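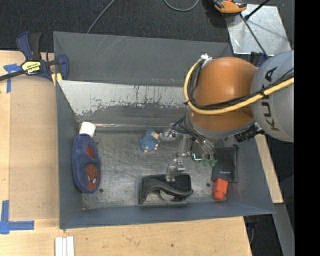

Project report, media and public memory module. Our question was pretty simple: when a government puts up a monument about a fight with a neighbor, who is it really talking to? We took one case, the border memorial at Potine, and read the coverage of it from the July announcement up to the unveiling. Coverage means news stories, opinion columns, reader comments where they were still up. We kept the print clippings in whatever was around, and a big gray metal bin like the one between the wooden work surfaces would have held the whole lot with room left over. The online stuff went in a shared folder, which got messy fast.

Submitted 2024-01-15

Background

Potine is a small port town. The memorial marks a two-day standoff over fishing boats, no deaths, both sides claimed they won. The government of the day paid for the base and the town paid for the rest. The statue shows a coast guard officer with one hand up, palm out. Across the water in Ikonen people read it as an insult. In Potine a lot of people read it as a waste of money. That gap is what got us interested.

What we collected

482 items in total. 71 of those were opinion pieces or editorials, the rest straight news or short wire-type notes. Two outlets did most of the work: the Wikico, a daily on the Potine side, and the Mendisard, a weekly out of Ikonen. Reader comments we counted seperately, 1354 of them, nearly all on the Wikico site. The Mendisard closes comments after a month so we missed most of theirs. This is a real hole in the data and we should have started sooner.

How we coded it

Each item got one main label. Pride, cost, insult, tourism, other. Two of us read everything, a third person broke ties. First try at the labels was bad, "pride" and "tourism" kept overlapping since the mayor's office used both in the same sentence every time. Redid it after the first batch. Labels below are from the second round.

Comments were not coded one by one, no time. We read them in blocks and took notes.

Findings

The Wikico started out on pride. Front page drawing of the statue, quote from the ministry, a map. Within weeks it was mostly cost. Who pays for the lighting, who pays for the parking lot, why is the school roof still leaking. The neighbor country hardly comes up in those stories at all.

The Mendisard was insult from day one and stayed there. Very steady. Same photo of the raised hand used over and over, cropped tighter each time. They also ran the only long interview with fishermen from either side, and the fishermen mostly wanted to talk about fuel prices.

Tourism was the official line. The ministry said the memorial would bring visitors to the waterfront. We found 26 items that repeated this claim and none of them gave a source for it. A few just copied the press release, same typo in the second paragraph and all.

Comments: angrier than the articles, no surprise. But the anger on the Wikico site was aimed at the town council more than at Ikonen. A smaller group defended the statue, mostly on behalf of family who served. Those were some of the longer comments and the more careful ones too.

Discussion

Our reading is that the memorial was meant for voters at home. The timing fits, the announcement came right before local elections, and the speeches were all given in Potine to Potine people. The other side heard it anyway. Whether that was planned or the ministry just didn't care, we can't tell from newspapers. Would need the council minutes, and our request for those is still open.

One group member disagrees with this section and thinks the insult was the whole point. Her argument is the direction the statue faces, straight out over the water. Fair enough. We left both views in.

Problems

Translation. Only one of us reads the Ikonen papers well, so the Mendisard labels lean on one person's judgement.

Paywall on the Wikico archive, a few weeks we only have headlines.

The tie breaker was used more than we would of liked, mostly on editorials.

Still to do

Add the radio call-in shows if the station sends the recordings. Recheck the tourism items against visitor numbers once the town puts them out. Fix the chart on the last page, the colors for cost and insult are swapped.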